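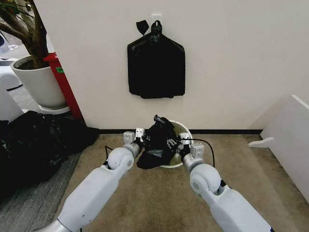
Bag change task, both grippers at the wastebasket. Head camera view.

Plonar Bag Change: Fault Set

Plonar is a set of recordings of a two-armed robot working on one household job: taking the bag out of a small wastebasket and putting in a new one. This part of the set holds the runs where the job failed or was stopped. The successful runs are kept in a separate folder and have their own card.

Version date: June 24, 2023
Prepared by: Nuvilport
Episodes: 226
Control: remote operation by a person, both arms

What went wrong

Most of the episodes come from one fault. The right gripper reported that it was open when it was still partly closed. The operator saw "open" on the console, pulled the arm back, and the basket came along with it. In some runs the basket only tipped. In others it was lifted off the floor and dropped.

We first took this for operator error and gave the operators more practice. The rate did not change. In February we logged the finger position directly and compared it with the reported state. The two disagreed after long sessions, and the gap grew with the number of grasps. On the worst day it showed up after 393 grasps without a restart.

The cause was a zero offset that drifted and was never reset between episodes. The driver now homes both grippers at the start of every episode. Recordings made before that change have the field driver_fixed set to false.

Other failures in this set

bag_slip: the bag leaves the fingers before it clears the rim. Thin plastic is hard to hold between flat fingers.
double_pick: two new bags are picked up together.
cable_snag: a gripper cable catches on the basket or on the other arm. There are 9 of these. Every one ended with the stop button.
timeout: the operator ran out of time. No contact fault.

Each episode has one main label. If two things went wrong, the label is for whichever came first, and the second is written in notes.

Safety

Keep hands out of the reach of both arms while power is on, including between episodes. A gripper that reads "open" may still be holding something. Check it by eye before reaching in to move the basket.

Cable slack near the wrists must be checked before each session. Do not tape a cable to the wall or the carpet. We tried this and it made the snags harder to clear.

If the basket is lifted by mistake, press stop first. Do not try to open the gripper from the console.

Files

episodes/ one folder per run, with head camera video and joint logs
labels.csv main label, driver_fixed, stop_time, notes
grasp_log.csv reported and measured finger position, some 3,000 rows
setup.txt arm height, floor marks, basket position

Known problems

stop_time is missing for runs where the power was cut at the wall switch.
Measured finger position exists only for runs made after logging was added. Older rows have an empty field there, not a zero.
Head camera video and joint logs use separate clocks. Use the sync column in the joint log to line them up.
The notes field is free text and the spelling has not been cleaned.

Use

The set is meant for fault detection and for testing stop rules. It should not be used alone to train a policy for the task.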